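Plosik > Interviews > Materials

The buyer for Holtance's canteen supply line spends most of the week on tableware that fails. "Plastic plates rarely break," the buyer says. "They stain, and then they warp." The current trial covers 57 items, each run through 1000 wash cycles.
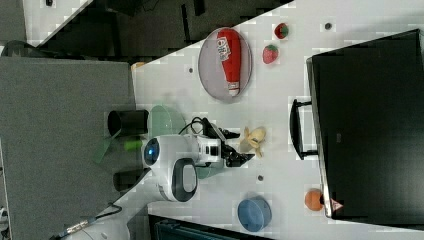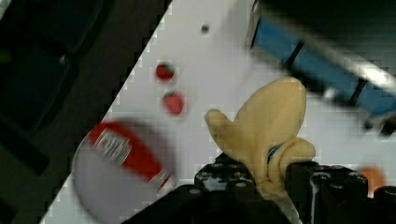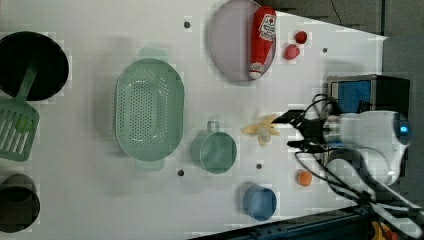 Staining is graded by eye against a reference card, and the buyer distrusts the result. "Two graders, two answers." Color is the main variable. A pale lavender plate next to a red ketchup bottle is the pairing the buyer worries over — tomato shows early on light shades. Perforated pieces are graded separately, with 49 cycles between inspections.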